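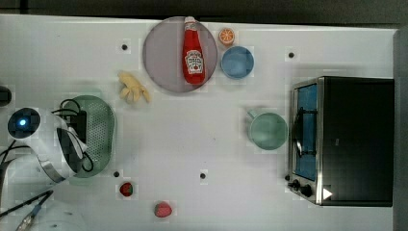 About Omside Kitchen School

Omside teaches basic home cooking in Trandach. We opened in August with 4 students and now run 18 classes a term. Most start small - ketchup, fruit, a plate and a toaster oven are enough for the first evening. Mugs and bowls are provided, and so are rubber gloves for washing up. Everyone cleans their own table before leaving.

Our second room, on Gisler Street, seats 20. Classes there are for adults only.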